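Descaling a kettle by weight

July 21, 2023

The water in Plerkville is hard. The utility's April report gives 247 mg/L as calcium carbonate, and my own drop test came out at the same figure, give or take one drop. A kettle used every morning grows a visible crust in two weeks.

I used to add citric acid by the spoonful. Spoons vary, and the powder clumps in humid weather, so I switched to a scale. The current dose is 20 g of acid in 1 liter of tap water. Heat to a boil, switch off, wait 4 minutes, swirl, pour out, rinse twice.

Eirini Dimitriou wrote in to ask if vinegar does the same job. It does, at a higher volume, and the smell stays in the lid gasket for days. I stopped using it for that reason alone.

To see how much scale comes off, I weigh the kettle dry before and after. Mine was 1,207 g before the last treatment. Dry means dry: leave it upside down overnight with the lid open, or the residual water will swamp the result.

One correction to my earlier post. I said the Vandesow filter jug made descaling unnecessary. It only slows the buildup, and the effect drops off well before the cartridge is due for replacement.

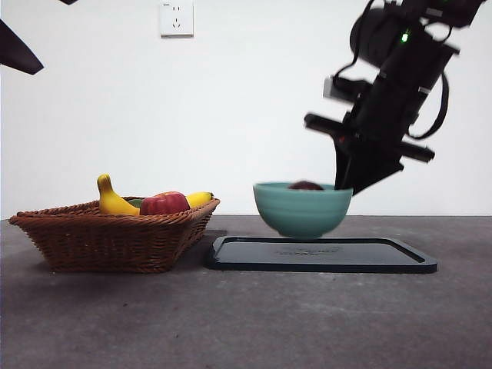 I'll rerun the hardness test with a fresh cartridge and post the numbers in the same table as before.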